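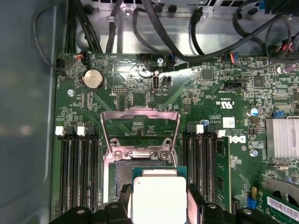

2 August 2024. Bench 2, Chaturvedi refurb lot, CPU swaps. Started late, parts shelf was a mess again. Doing the Dells first, they come apart quickest. Cooler off, old paste off, then the chip goes in over the open socket with the rest of the cabling left where it is. Did not bother pulling the harness. The black runs hang over the rear panel and the corner with the red wires mixed in is a proper tangle, but none of it needs to come off for a CPU. Coin cell left in its holder for now. New cells are on order from Doditz, will do them all in one go.

Reminder to self – check the corner mark on the chip against the mark on the socket BEFORE lowering. Straight down, no sliding. If it doesn't sit flat lift it and look again, do not press. Malsha bent a row on the last lot and we lost most of an afternoon with the loupe and a needle.

Lot is 10 machines, 4 done before lunch. Two of those posted first try. One gave beeps, reseated the memory, fine after. The fourth one no display at all, tried a known good monitor and cable, same. Put it on the floor under the bench with tape on it. Don't anybody strip it for parts please.

Paste: the Garport tube is nearly gone and whats left is stiff. Used the new tube for the last two. Spreads easier, wants less. Pea size is too much, it came out the sides.

Screws – the tray got knocked, cooler screws and drive screws all in together now. Sorted most of them. Need trays with lids, have said this before.

Asked Malsha Howlader about burn-in. She wants an overnight run on each before they go back to Fostamside, not the short test. OK but we only have outlets for four at a time, so thats the rest of the week gone. Power strip?

Fan speed on number three sounds high at idle. Might be the BIOS defualt, look at it tomorrow. Wipes are out as well.

Left to do: six more swaps, dead one, labels, burn-in list on the door.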